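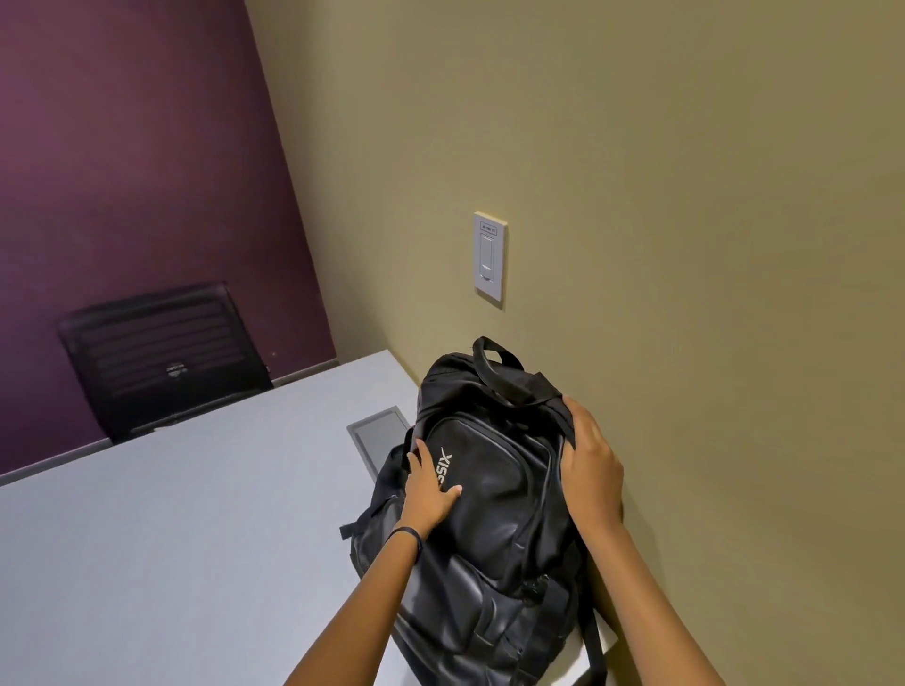
Naming and marking a merged company: speaker notes

Filed under: Branding / Identity / Talks

Friday session, second slot after coffee. Slides are on the shared drive. These notes are what I meant to say, so the order may differ from the recording.

1. Who we are talking about

Dirnadex made labels and printed tape. Stirkis made the machines that put labels on boxes. They agreed to merge in January and came to us with a shortlist of new names, all of them bad. Mwende Mosoti ran the naming work and I ran the design.

Both firms had a logo that customers knew. Dirnadex had a plain wordmark in heavy capitals. Stirkis had a small arrow inside a square, drawn by one of the founders. Neither had been touched for years.

2. What we asked first

Before any drawing we sent a short survey to customers of both firms. We got 418 replies. The main question was which parts of each logo they could remember without looking. Most Stirkis customers could describe the arrow. Very few Dirnadex customers could say anything about the lettering, but they all knew the name and could spell it.

That gave us the brief. Keep the Dirnadex name, keep the Stirkis arrow, drop the rest.

(Pause here. Someone usually asks about a completely new name. We tested one, Ikitz, and people could not agree how to say it.)

3. Drawing it

The old arrow was uneven. The head was heavier on one side and the shaft leaned. We straightened the shaft and left the head nearly as it was. Suleiman Dauda drew the lettering to match the weight of the arrow, with a slightly open D so that it holds up when printed small on tape.

Show slide with old and new side by side. Leave it up for a bit.

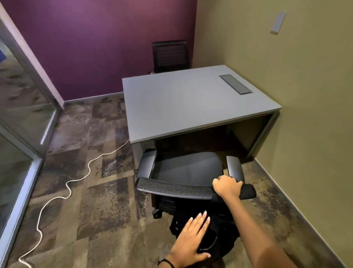

Colour took longer than the drawing. Dirnadex was red, Stirkis was green, and both sides had strong feelings. We moved to purple, close to the deep plum on the wall behind that desk, with a pale grey as the second colour. It prints well on brown card. It looks poor on cheap white film, so there is a lighter version for that, and the guide says when to use it.

4. Rolling it out

The client wanted everything changed on one day. We counted 2799 separate items carrying one of the old logos, from vans to warranty cards. We split them into things customers see every week and things they don't. The Mwakalinga plant went first and used up its old stock of 2000 cartons before switching.

The guide ended up far too long. We cut it down to four pages – clear space, smallest size, colours, and who to ring.

5. Things I would do differently

Talk to the van painters earlier. Test the film in the first month. Get one person at the client to sign off colour, with a named deputy.

Questions, then lunch. Printed guides are by the door, 100 copies, one each please.

3 comments | 12 shares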